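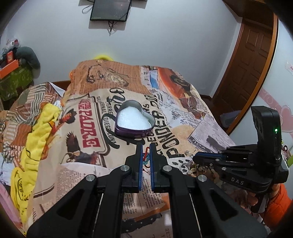

Bringt ein Glücksbringer wirklich Glück? Dafür hat bisher kein Mensch einen guten Beweis gefunden.

Startseite | Natur | Körper | Nachgefragt

25. September 2018, von Nkrumah Antwi

Viele Kinder nehmen zur Klassenarbeit einen Glücksbringer mit. Schreibst du eine Zwei, war es der Anhänger. Schreibst du eine Fünf, hattest du eben Pech. Merkst du was? Der Anhänger kann bei dieser Rechnung gar nicht verlieren.

Unser Kopf merkt sich Treffer gern und vergisst den Rest. In Droltmont erzählte mir ein Junge, sein Stein habe ihm beim Fußball geholfen. Und die Spiele, die er mit Stein verloren hat? An die konnte er sich kaum erinnern.

Manche sagen, so ein Ding mache wenigstens ruhig. Das kann sein. Dann hilft dir aber die Ruhe, und die bekommst du vielleicht auch ohne Stein.

Probier es aus: Wirf 42-mal eine Münze, die Hälfte der Würfe mit Glücksbringer in der Tasche. Schreib jeden Wurf auf, auch die doofen.

Seite drucken | Artikel per E-Mail senden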